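Good Practice in Robot-Assisted Suturing Trials: A Working Code for the Ditley Laboratory

Final project report
Submitted by Bienvenido Dela Peña
Supervisor: Siobhán Costello
May 27, 2024

1. Purpose

The Ditley laboratory had no written rules for suturing trials carried out with its two-arm surgical system. Each group followed its own habits, and records made by one group were difficult for another to use. This project set out to draft a short code of practice, to try it during bench work and to revise it where the wording proved unclear. The code applies to bench work only and makes no claim about clinical use.

2. Handling of the needle

Rule 2.1 requires the needle to be held in the jaws of one instrument at all times while it is outside the tissue. Rule 2.2 requires the second instrument to stay within view during each pass. Operators must not pull on the thread to free a needle that has stopped moving. 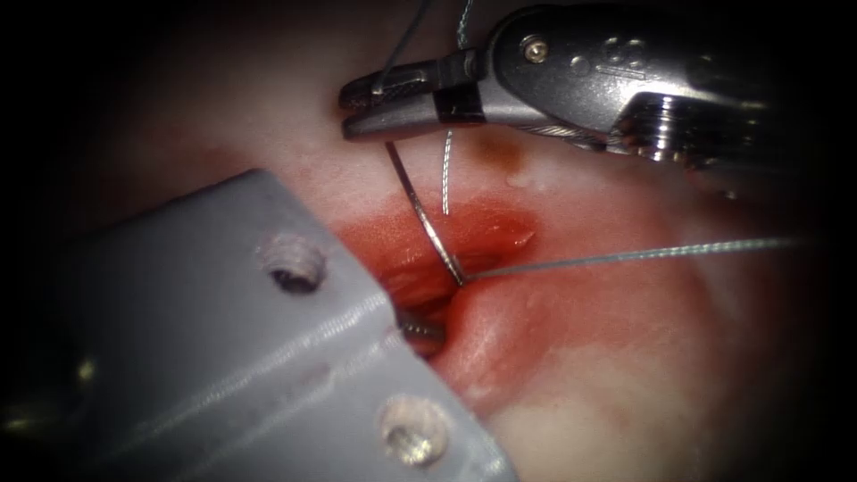

Figure 1. Curved needle passing through the tissue, with the needle driver at upper right.

The first draft asked operators to keep the thread "tidy". Reviewers at Prullville asked what this meant, and the word was replaced by a requirement that loose strands be kept clear of the needle point.

3. Approach and clearance

An instrument that is not holding the needle may wait above the incision with its jaws open, provided that it does not touch the pad. The operator states aloud which arm is to move next. Both arms may move together only after the operator has completed 36 supervised passes.
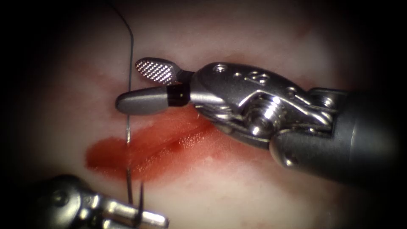

Figure 2. Upper instrument above the incision with jaws slightly apart; needle and dark thread to the left.

4. Objects at the workstation

Rule 4.1 covers personal items, including keys, jewellery and lanyards. These are to be kept away from the instruments while the arms are powered. Rule 4.2 covers hands, which must not come near a gripper unless the operator has confirmed a stop. The Sheehan checklist, on which the draft was based, dealt with hands but left out small metal objects.
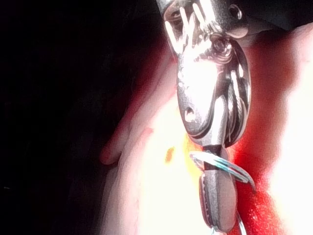
Figure 3. Metal charm and split keyring against a hand, with part of the gripper at upper right.

5. Thread tension

Tension is applied slowly and by both instruments. The thread is to be gripped by the jaws alone and must not be drawn across the edge of a housing. If a strand crosses another, the operator pauses and confirms which strand is held before continuing.
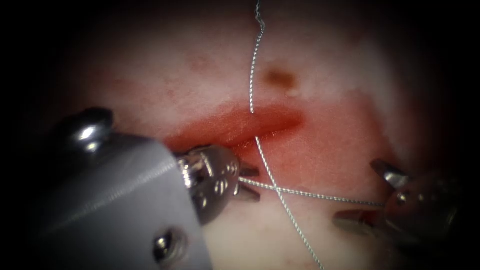

Figure 4. Horizontal strand held taut between the two instruments and crossed by a longer strand.

6. Records

Each trial is entered in the Cuvau log under the operator's initials, with any stop and the rule to which it relates. The log held 76 entries when this report was prepared. Entries that give no rule number are returned to the operator for correction.

7. Further work

Rule 5 does not yet state a limit for tension, and a suitable means of measuring it has still to be agreed. The revised code will be issued to new students in September, together with a one-page summary to be kept at the workstation.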